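Home | Guide | Troubleshooting | Contact

Section 4: Starting Your Betach Diary

Betach is an online diary. It will not improve your mood, but it will remember it, sometimes longer than you'd like.

1. Open Betach and choose New Diary. You'll be asked for a title. "Untitled" is taken. So is "Thoughts," by 900 of us.

2. Pick a theme. Vostholm is gray and suits people who write in winter. Cuervo is black with small white type and suits people who are nineteen, or were.

3. Set your day to end at 4 a.m. under Settings > Clock. The default is midnight, and entries written after midnight get filed under tomorrow, where they look unreasonably gloomy for a day that has barely started.

Note: Changing the clock later does not move old entries. Brayan Bedoya wrote to us in September to ask for this. We are still thinking about it.

4. Choose who can read you. Private means you. Friends means the people on your list. Open means everyone, including your sister.

CAUTION: The setting applies to new entries only. Check the little padlock before you press Post.

5. Write something. The box holds around 6 pages of complaint. Lunch counts as a subject, and a fair number of our longest-running diaries are about little else. 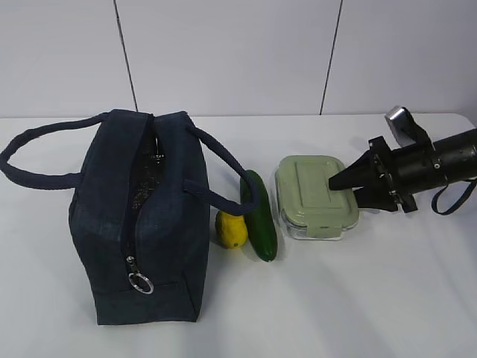 6. Press Post. If you regret it, press Withdraw within 19 minutes and the entry goes back to Drafts. After that it can still be deleted, but anyone on your list has already had the e-mail.

Moving in from Weker

Export your old diary as a text file, then choose Import > Weker. Moods come across as plain words, so "blah" stays "blah." Comments do not come across at all. Questions go to Edith Inga, who answers them in the evening.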